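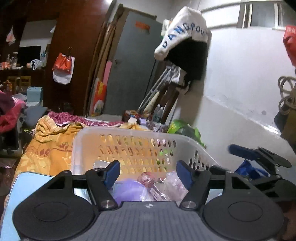

Plurik Takes Second Division Fair Play Award

Print this page | E-mail this page

8 October 2026
By the league news desk

Plurik RFC have won the Second Division fair play award for the season just finished, with the lowest penalty total of the 11 clubs in the table. The award was confirmed after the final round of match reports had been checked and signed.

The award is decided on points. Each club starts the season on zero and collects points against it as follows: one for a late team sheet, two for a yellow card, five for a red card, and 10 for a match forfeited with less than 48 hours' notice. Points from friendly matches and preseason events are left out. Plurik finished on 128. Grudik, who led the table for most of the summer, dropped to second after two red cards in their last away match.

League rules require a club to complete at least three quarters of its fixtures to be eligible. All but one of the clubs met that mark. Moulin were ruled out after their home field was closed for drainage work and four of their matches could not be rescheduled. Their points have been recorded but do not appear in the final ranking.

A total of 1188 points was given across the division, down on the previous season. Most of the drop came from team sheets, which are now filed through the online form instead of on paper at the field. Card numbers were close to level. The disciplinary panel noted that high tackles remain the most common cause of a yellow card, followed by repeated offenses at the ruck.
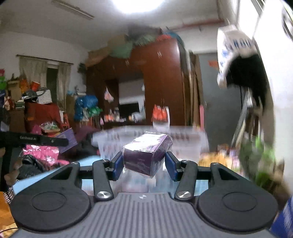
Zelletti, writing on behalf of the club of the same name, asked whether late team sheets should count at all now that the form records the time to the second. A sheet filed one minute past the deadline costs the same as one filed at kickoff, the letter said, and clubs with long bus trips and poor phone coverage carry most of those points.

The league has replied that the rule stands for this season's table and that no totals will be revised. A change for next season can be put forward in the usual way. Any proposal must be in writing, name the rule by number, and be seconded by another club in the same division.

The award carries a plaque and a credit of $300 against next season's registration fees. The credit can't be exchanged for cash or passed to another club, and it lapses if the club does not register a senior side. Plurik have already indicated that they will enter two - one in the Second Division and one in the reserve section.

Awards for the other divisions will be presented at the annual meeting in November. Clubs wishing to query a card or a team sheet entry should do so before then, quoting the match number shown on the report.

Print this page | E-mail this page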